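Korna Tin Register: README

A plain-text dataset of decorated tins: biscuit, tea, candy and gift tins, with their sizes, lid types and printed designs. Version 2.

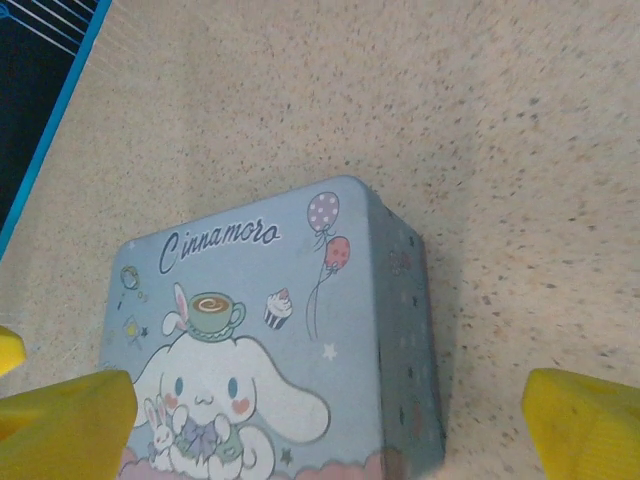
Kenna Yule asked whether character tins belong in the same file as the older advertising tins, and wondered if they would swamp everything else. They stay in. The column "theme" has the value "character" for them, so anyone who wants only the advertising tins can filter them out in one step.

Contents

tins.csv holds 2111 rows, one per tin.
makers.csv holds 134 rows, one per maker or distributor.
themes.txt lists the allowed values for the theme column.
CHANGES.txt lists edits between versions.

Columns in tins.csv

id: a short code, never reused
shape: square, oblong, round, oval, other
width_mm, depth_mm, height_mm: outside measurements with the lid on
lid: hinged, lift-off, slip, screw, missing
theme: see themes.txt
main_color: the color that covers most of the lid
maker_id: matches makers.csv, blank if unknown
decade: blank if not known from a mark or a catalog
condition: 1 (poor) to 5 (as new)
notes: free text

Where the records come from

The first rows were typed up from the card index of the Haldane collection. The rest were sent in by owners using the form on the Bidstead site. Haldane cards gave sizes in inches, and these were converted and rounded to the nearest millimeter. The original inch values are kept in the notes column.

Bláthnaid Mac an tSaoi checked the maker names and merged the duplicates. Spellings follow the name stamped on the tin. Where a firm changed its name, each name has its own row and the "see_also" column links them.

Known problems

Condition scores from owners run higher than the Haldane scores. Don't compare the two groups without allowing for this.

Main color is a judgment call for tins between blue and gray. We use "blue-gray" as its own value. Version 1 split these between the two colors, and 12 rows still have the old value.

Depth and width are swapped in part of the Claltutness batch. Square tins are not affected. A fix is planned for February.

License and use

The data is free to use and share with credit to the Korna Tin Register. Artwork on the tins belongs to its owners and isn't covered by this license. Prices are not recorded, and requests for valuations will not be answered.

Corrections

Send the tin id, the column and the new value. A photo of the base helps if the change is to the maker or decade.

Last updated 17 Nov 2024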